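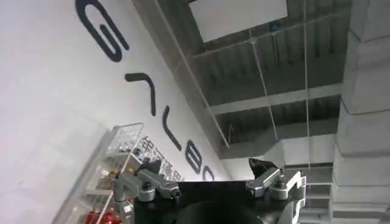 The big dark blue lettering on the white wall, with a line of smaller Chinese characters next to it.

Newsletter > Around the building > Laundry corner

3 min read

The laundry corner on the Skaritz floor has been open since April, and the questions we get about it are nearly all the same ones. Most are about the dryer. Here are the answers in one place, along with the new booking times.

Booking first. Slots are now 55 minutes for a wash and 40 minutes for a dry. The old slots were the same length for both, which meant people drying a few tea towels held the machine for far too long. You can book 2 slots in a row if you have bedding. Please don't book more than that. The sheet is still kept on the Govport page, under Shared Rooms, and the paper one has gone.

If you are more than 20 minutes late for your slot, the next person may start. They may also take your things out if the machine has finished. They should put them in one of the Bastos crates on the shelf and leave them there, so look in the crates before you report anything missing.

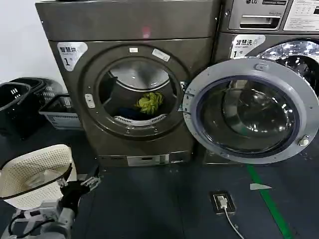

Small items get left in the dryer more than anywhere else in the building. Socks, flannels and dark things are the worst, as they sit low down and you don't see them unless you bend. Open the door all the way and look right into the bottom of the drum before you walk off. A yellow-green cloth is easy enough to spot in there, but a navy one next to it can be missed even with the door wide open. Run your hand round the inside as well, including behind the baffle. Anything found goes in the lost property box for a month and then to the charity bag.

The lint filter needs cleaning after every load. This takes a minute. Lift it out, pull the fluff off with your fingers and put the fluff in the bin, then push the filter back until it sits flat. Don't rinse it in the sink. When it is left full, the next load takes longer and often comes out damp, and we then get a message saying the dryer is broken.

Please shake things out before they go in. A duvet cover put in as a ball will come out as a ball, usually with a pillowcase inside it. Half a load dries better than a full one. Wool, anything with a rubber back and anything that has had cooking oil or solvent on it should stay out of the dryer. The workshop rags from Gilon are included in this, even after washing. They go on the airing rack by the window.

Washing powder is on the low shelf. Use one level scoop. Liquid is fine if you bring your own, but take it home again, as we have had two bottles leak. Fabric softener should not be used on towels.

Leave the washer door ajar when you have finished so the seal can dry out. If you find water on the floor, mop it up and tell us which machine you were using and what programme it was on. A note saying "leak" doesn't give us much to go on.

Several people have asked for a second drying rack. One has been ordered and will stand next to the first. It folds, and it should be folded when it is empty.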